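Notebook, Flumham bench, arm 2 (the drawer cell)

December 28, 2019

In early, heating not on yet. Picking up from the wrist fault on the Maglaya arm. Symptom again for whoever reads this cold: gripper fingers slow to open on first command after power-up, then fine, then slow again once the arm has been parked a while. Log shows 5 timeouts overnight, all on open, none on close. So not the cable (my bet last week, wrong).

Took the gripper off. Four screws, one of them already chewed, somebody used the wrong key on it. Replaced it from the Gosby tray. Pads off, wiped the slides with a lint free cloth. Black paste on both, old grease plus dust. Finger that gave trouble had it packed in behind the stop. Cleaned, thin smear of Maltine grease, NOT the spray. Spray is what got us here I think, see the September pages.

Moved both fingers by hand before refitting. One smooth, one has a slight catch near full open. Worked it back and forth a good while, catch mostly gone. Mostly. Keep an eye.

Refit, hand tight then a quarter turn. Re-seated the wrist connector while I was there, tab clicks now, it didnt before.

Power up. Homing OK first try. Cycle counter was at 779 since last service, reset to zero. Should have been done at 400!! The reminder was set on the old controller and never got copied over. Copied now. Checked it fires by setting it to 2, it does, put it back to 400.

Open/close from the pendant: clean both ways. Parked it for a coffee and a half, came back, open again, no lag. Good sign but the overnight is the real test.

Next the zero. Taking the wrist apart always shifts it a hair. Ran the touch-off on the block, offset was small but all in one direction, wrote new values to the config and kept the old file next to it with _old on the end. Do not delete the old one untill we have a full day of runs. 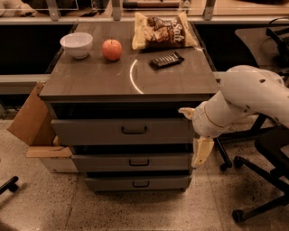

Drawer approach still needs re-teaching. I don't trust the taught points after a wrist job, even with the zero redone. Fingers open, and it's out by the right side of the top drawer, nowhere near the handle, so a close from here grabs nothing. Wants to go left to the middle of the bar before it comes in. The lower finger is hanging down beside the drawer end, watch that on the sideways move, back off first then across. Left the chips, apple, bowl and chocolate on top, the pick list for the next run can stay as it is. Chair bases are too close on the right for my liking, roll them back before anyone runs at full speed.

To do:
- re-teach top drawer, then check middle and bottom off the same offset
- slow speed only until thats done
- overnight open/close loop, log on
- order pads, set on there now is the last one
- ask Gosby if they do a sealed slide cover for this size
- bin the spray

If the catch comes back, swap the whole finger carriage, don't clean it again. Spare is in the drawer marked Maltine, bottom left, under the rags.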